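Tully Two-Arm Bench Kit: Set-up Guide
Section 9: Your first nesting task

You have bolted things down, plugged things in and survived Section 8 (cable routing, the chapter with the most complaints). Now the kit gets to do some work. Nesting bowls is the task we suggest first. Bowls are cheap, they bounce, and they make a satisfying noise when it goes wrong.

Allow 50 minutes. The sales leaflet says 11, and the sales leaflet was written by someone who already had it working.

Before you start

1. Check that both arms are clamped at the sides of the table. Give each base a firm shove. If it moves, go back to Section 4 and do it properly this time.

2. Switch on the Vurnano controller and wait for the chime. There is a second, sadder chime. If you hear that one, see Fault 188 at the back of the guide.

3. Lay out your bowls. They should be different sizes and, if you can manage it, different colours. The Skililen software tells bowls apart by colour far better than by size, whatever it claims in the start-up message.

CAUTION: Keep hands, sleeves and mugs of tea out of the work area while the arms are live. The arms stop when they meet resistance. Tea offers very little.

Teaching the task

4. Choose Tasks, then New, then Nest. Give it a name you will recognise in a month. "Test2 final NEW" is already taken on most machines we visit.

5. Pick which arm will lead. The other will hold back unless called for. It may look as though it is sulking -- this is normal.

6. Guide the lead arm by hand to the rim of the first bowl and press Save Grip. Grip the rim only, never the base. Take it from one side, fingers pointing down.

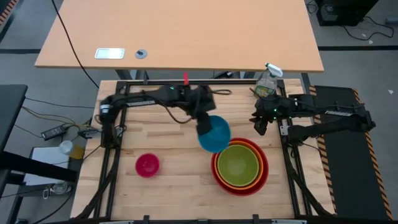
7. Set the approach height. The factory value is 9, and it suits most kitchen bowls. Go lower and the gripper will push the stack across the table with great confidence.

8. Save the release point over the middle of the stack. Release early and let the bowl drop the last little way. Pressing it home jams the set, and you will be the one prising it apart.

9. Press Run and stand back. Try half speed first. Full speed is for visitors.

NOTE: If the bowl tips as it leaves the gripper, check the finger pads. The Histex pads supplied with the kit pick up dust and lose their hold. Wipe them with a damp cloth and let them dry before the next run.

NOTE: The arms do not know when they have finished. Unless you set an end count under Tasks, Limits, they will go on looking for one more bowl until you press Stop.

If you are still stuck, write to Obinna Nwachukwu on the support desk. Send the log file with your message. He will ask whether you shoved the bases in step 1, so have your answer ready.

Section 10 covers unstacking. Keep the bowls.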